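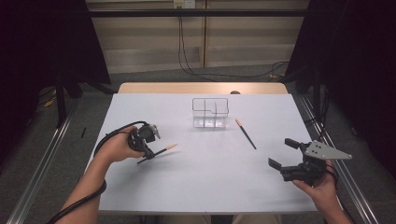 Figure 2. White work surface with pencil and two hand-held grippers.

Section 4. Setting Up the Gisent Panel Luminance Station

4.1 Scope

This section covers first-time setup of the Gisent station for measuring flat display panels on the bench. It applies to stations supplied with the Plaltier sensor head and the Tak control software. Rack-mounted stations are covered in Section 6.

The station measures luminance, black level, and white point at fixed positions on a panel. It does not measure response time. Viewing-angle measurements need the optional tilting mount and are not described in this section.

Revision 18/06/2020. Prepared by Apinya Ongart. Checked by Sakda Khunthong.

4.2 Before You Start

Allow the station to stand in the test room overnight after delivery. Check that these items are present:

Sensor head with protective cap
Column and base plate
Panel cradle with four rubber clamps
Signal cable and USB cable
Power supply
Dark reference tile in its case
Grurell alignment card

The serial number on the sensor head must match the number on the calibration sheet. If the numbers differ, stop and contact the supplier. A calibration file made for another head will load without an error message but the readings will be wrong.

CAUTION: Do not touch the front lens of the sensor head. Fingerprints lower the reading and are hard to spot in room light. Use only the cleaning cloth supplied with the head.

4.3 Assembling the Column

1. Place the base plate on a level surface away from windows and air vents.

2. Stand the column in the base plate socket with the scale facing forward.

3. Tighten the two base screws by hand, then turn each one a further quarter turn with the hex key.

4. Slide the sensor head bracket onto the column and lock it at the middle of the scale.

5. Fit the sensor head to the bracket. Leave the cap on.

6. Route the USB cable down the back of the column and press it into the clips. The cable must not hang in front of the cradle.

NOTE: The column lock is a friction lock. Always support the head with one hand when releasing it.

4.4 Mounting the Panel

1. Open all four clamps fully.

2. Lower the panel into the cradle with its connector edge at the bottom.

3. Close the lower clamps first, then the upper clamps. The rubber should touch the bezel or the outer glass edge only.

4. Press lightly on each corner. If the panel rocks, open the clamps and seat it again.

5. Connect the signal cable, then the panel power.

CAUTION: Pressure on the active area can change the cell gap in an LCD panel and produce a bright or yellow patch. Bare OLED panels may be permanently damaged. Panels without a bezel must be mounted with the edge rails described in Section 6.

4.5 Installing Tak

1. Log in to the test computer with an administrator account.

2. Run the Tak installer and accept the default folder.

3. Restart the computer when prompted.

4. Connect the USB cable from the sensor head. The status light on the head changes from amber to green when the driver has loaded.

5. Open Tak and select Station, then Add Head.

6. Load the calibration file from the drive supplied with the head.

If the light stays amber, move the cable to a port on the computer itself. Unpowered hubs are not supported.

4.6 Aligning the Head

1. Set the Grurell card against the center of the panel with the printed cross facing the head.

2. Remove the cap from the head.

3. In Tak, select Align. A red spot appears on the card.

4. Move the bracket until the spot falls on the center of the cross.

5. Lock the bracket and check the spot again. The lock can pull the head slightly to one side.

6. Remove the card and select Done.

Repeat the alignment whenever a panel of a different size is mounted. Panels of the same model may be swapped without realignment if the bracket has not been moved.

4.7 Setting the Dark Reference

1. Turn off the room lights and close the blackout curtain.

2. Hang the dark reference tile on the cradle hooks with the matte side toward the head.

3. Select Dark Reference, then Start.

4. Wait for the progress bar to finish. Do not open the curtain during this time.

5. Return the tile to its case.

The dark reference is stored until Tak is closed. A new reference is required at the start of each session and after any change to the averaging setting.

4.8 First Measurement

1. Let the panel warm up on a full white pattern until the drift indicator in Tak turns green.

2. Set Averaging to 4. Higher values reduce noise on dark patterns but lengthen the run.

3. Set the upper range limit to 2000 cd/m². Panels that exceed this limit need the neutral filter.

4. Select Center Point and press Measure.

5. Press Measure again without changing anything. The two readings should agree within 2 percent.

6. Save the result under the panel serial number.

NOTE: Some panels dim a full white pattern to limit power. If the reading falls steadily and does not settle, switch to the small window pattern and record the pattern name with the result.

4.9 Messages During Setup

Head not found: Check the USB cable and reload the driver.

Reference expired: Repeat 4.7.

Range exceeded: Lower the panel brightness or fit the neutral filter, then repeat 4.8 from step 3.

Drift too high: Extend the warm-up. If the message returns, check the panel power supply for loose connectors.

Replace the cap on the sensor head before turning the room lights back on.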